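Gavwood Kitchen, Monthly Safety Walk
Thursday, August 15, 2024
Checked by: Yevhen Dovhaniuk

1. Exit door, rear. OK. Opens fully.
2. Extinguisher 177. Tag out of date since May. Tokine to replace.
3. Walk-in cooler gasket. Torn at bottom hinge. Order part. 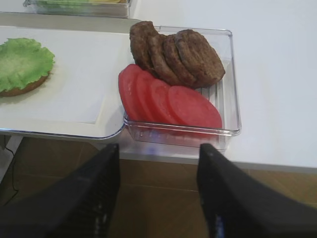

4. Floor drain by dish sink. Slow. Same comment as last time.
5. First aid box. Burn gel low, reorder 12.
6. Hood filters. OK, cleaned by Mivum.
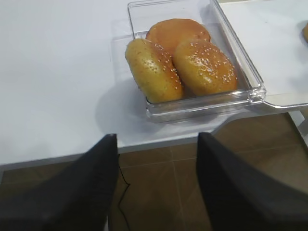

Sesame buns in clear container, white table.

7. Hand sink signs. One missing, staff restroom.

Follow-up on 2 and 3: Tzu-hsuan Chu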